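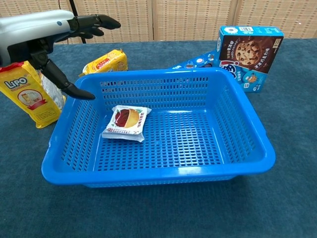
I finally made it to the open day at our county health department in September, and I'm so glad I went! Doors opened at 4, and by ten past there was already a line for the flu shots (free, no appointment, bring your own pen).

My first stop was the water lab upstairs. Rania Cherkaoui runs it, and she let us peek into the incubator where they keep the samples from the public beaches. They test 18 swimming spots all summer long. I asked about the one at Walo Pond, where my kids basically live, and she pulled up the whole season for me on her screen. Two closures, both after heavy rain. Good to know!

Then I sat in on a talk by Dirk Sperling about restaurant inspections. I'd figured it would be dry, but he had stories – mostly about walk-in coolers – and people kept interrupting him with questions, so it ran way over. I did learn that you can look up any kitchen's last report online, and of course I've already checked our pizza place. They're fine, thank goodness.

The one thing I missed was the tour of the vaccine storage room. It only took eight people at a time and the sign-up sheet was full when I got there. Friederike Görtz at the front desk told me they'll run it again in the spring, so I put my name down. Parking is behind the building, by the way, and you get in from the Andden Street side.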